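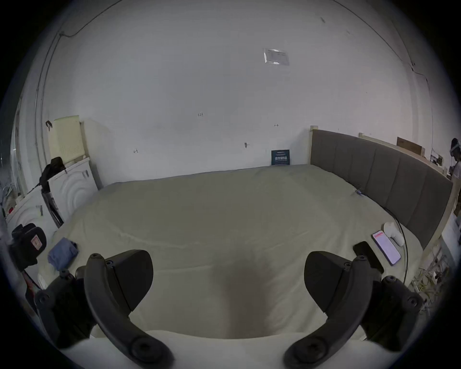

Kirkach hand unit - finger and pad maintenance

Routine upkeep of the Kirkach two-finger hand unit is done every 1000 open-close cycles, or sooner if the grip starts to drift. Kedir Ambaye wrote the first version of these notes and Dennis Haworth keeps them up to date. All checks start with the fingers spread wide, which leaves the angled pads on the inner sides clear for inspection and gives access to the round screw heads where each black finger meets the mechanism. Go over the screws on the left finger first, then the right, and repeat with the fingers closed. Any head that turns under light pressure is taken out, cleaned and refitted with fresh thread lock.

Pads are changed as a pair. A new pad on one side and a worn one on the other will pull small items off centre - phones and folded cloth show it up quickest. Leave the adhesive for 14 hours before use.

After any work on the fingers, run the Drarine zero routine 4 times with nothing in the grip. If the closed reading differs between runs, the fault is usually play at the finger root and the screws need doing again. The last full strip-down was at cycle 772, done early after a pad lifted at one corner.

Last updated: March 30, 2022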